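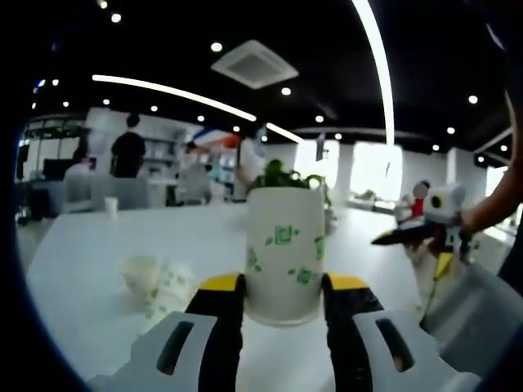 mossback_81 replied:
I don't buy the claim that paper cups are the green choice. Most of them have a plastic lining, and the sorting plant in Fladport sends the lot to landfill. Call them and ask.

tern_and_tide wrote:
Depends on the plant. Hurkholm takes them if they're in a separate bag. We did it all November at the office.

mossback_81 replied:
Takes them, sure. Did anyone tell you where the bag goes after that? A green print on the side doesn't make a cup recyclable.

quillwort wrote:
Our break room went through 900 cups in a month before we switched to mugs. Now the complaint is that the dishwasher runs half empty. Can't win.

tern_and_tide wrote:
So mugs aren't free either – hot water, soap, breakage. I read you need 75 uses before a ceramic one comes out ahead.

mossback_81 replied:
Read where? I've seen 70 and I've seen numbers way over that, and they all depend on how you wash the thing.

fennelseed wrote (2021-01-03):
Bekavton has a deposit cup now. You pay, you bring it back, you get your money. I still have four of them in my car.

quillwort wrote:
Same. Does the bakery take them back or only the coffee place?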